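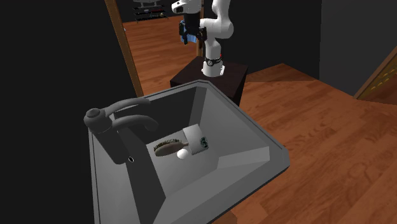
4. Clearing the sink (practice chore)

Read section 3 first if you skipped it. Clearing a sink is the chore most people ask us for and the one machines are still worst at, so Jornach ships it as a practice task in the simulator, before anything gets near real plumbing. The default load is small: a hairbrush lying bristles up, a white ball against the end of it, and a white container tipped at an angle beside them. Looks easy. It isn't, the walls are steep and the three items touch. Leave them touching for your first runs — spreading them out gives you a nice score that means nothing.

Before you start

- Jornach open, Zuston arm profile loaded.
- Sink chore selected from the Kitchen and Bath list.
- Arm at home position, gripper open.
- Speed at 14 percent. Not higher yet.

Steps

1. Press Reset Load. Wait for the objects to settle, takes 2 seconds.

2. Set the drop zone. Anywhere flat outside the basin, within reach. If the marker turns red, move it closer.

3. Turn on Spout Guard. Draws a keep-out zone over the faucet. Off by default, we know, it's on the list.

4. Pick order: ball, container, brush. You can change this later.

5. Run one cycle and watch it. Don't batch yet.

6. If the grip slips, raise grip force one notch and go back to step 1. Do not resume from the middle, the log gets confused.

7. When 6 cycles in a row finish clean, set Batch to 100 and let it go. Get lunch.

8. Save the log befor closing. Closing does not save.

CAUTION: Never copy simulator grip force straight to a real arm. Start at the lowest setting and work up.

CAUTION: Keep hands out of the basin whenever a real arm is powered, paused included.

Notes

Ball keeps rolling away — approach from above, close slowly. Coming in from the side pushes it under the brush.

Container won't lift — planner is probably trying for the middle. Tell it to use the rim. Edit > Grasp Hints > Rim.

Brush picked up by the bristles — counts as a pass in the score, won't hold on real bristles. Mark it as a fail by hand.

Can it do my actual sink? Not yet. Wet dishes, soap, forks, a sponge stuck to a plate, all of that is outside this version. The Drolletti add-on handles cups and thats it for now. Treat a good batch score as a reason to try the Gavrilă test bench (section 5), no more than that.

Logs that make no sense go to Maricica Sandu in support. Attach the whole file, not a screenshot.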